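Stop Putting Everything in the Dryer

When the dryer in our building in Plondska broke last winter, the notice on the door said the repair would take 4 days. It took most of November. People were angry, and I was one of them. By the second week I had string across the bathroom and two racks in the hall, and I have dried most of my clothes that way ever since.

I think more of us should. I don't mean everyone, and I don't mean every load. A family with three kids in diapers has enough to do. But a lot of us run the dryer out of habit, for clothes that would be fine on a rack by morning.

The money is part of it. The machines in our basement take coins, and over a year I had been spending $678 on them, washing included. I now spend a good deal less. The lint is the other part. All that gray fluff in the trap used to be your towels and your shirts, and we throw it out without giving it a thought.

What bothers me is how many places won't let people do it. My sister's complex in Rernidcombe has 81 units and a rule against anything hung on a balcony. The fine is $500. The reason given is appearance. I have stood in that parking lot and looked up at the satellite dishes, the dead plants and the bikes, and I can't see how a row of pillowcases would make it worse.

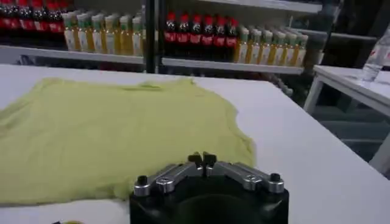

Knits do need some care. A wet sweater on a hanger grows at the shoulders, so dry it flat and turn it over once. Cotton tops can go either way. Jeans take a long time, and they come out stiff — I shake them hard and wear them anyway.

Landlords could help at very little cost. A few lines in a back yard would do, or a drying room where there's a spare one. The older buildings on the Lashari side of town had them, and most are used for storage now. Clear one out and put in a fan. And take the balcony rule out of the lease.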